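Re: Moving the license server before the January renewal
Monday, September 16, 2019
Posted by the Brorneo admin desk

On the Wirholm users list, someone at Paminstead wrote:

> We have 36 floating seats on the old server and want to move
> them to a new machine before the January renewal. Do we have to
> give back the seats first, or can both servers run for a while?
> The manual only talks about a fresh install.

You can run both, but not with the same seats active on each. The Wirholm license file is tied to the host ID of the server. If you copy the file over, the daemon on the new machine starts, reads the file, and then refuses every checkout with error 508. The message says "no such feature", so people go looking for a missing module when the host ID is the problem.

What we did was ask for a rehost file first. It came with a grace period in which the old file stayed valid. We moved the daemon, opened port 3000 on the new machine, and pointed one test client at it before changing anyone else.
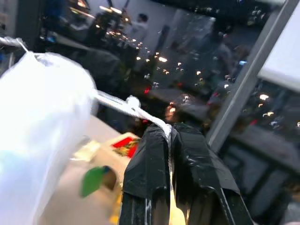
Check the client settings too. Ours had the server name in 3 places: the environment variable, the user profile, and a text file in the install folder. The text file wins. We changed the other two and spent a morning wondering why clients still went to the old box.

Borrowed seats are the other thing to sort out ahead of time. A seat that a laptop has borrowed stays checked out on the old server until it expires or is returned, and it does not move with the rehost.
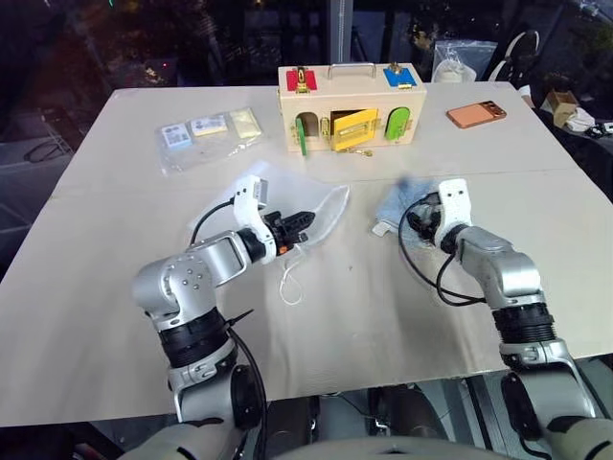

The Zürcher add-on has its own license file and its own daemon, and the rehost does not cover it. You need a separate request. Its options file lets you open or close each feature by itself, a bit like the little doors on that wooden latch box, where the yellow one can stand partly open whatever the others are doing. We kept reporting closed on the new server until the rest was working, then turned it on.

Keep the old log files. You will want the peak usage numbers when you talk about how many seats to renew.

Wirholm users list | Contact the list owner | Back to top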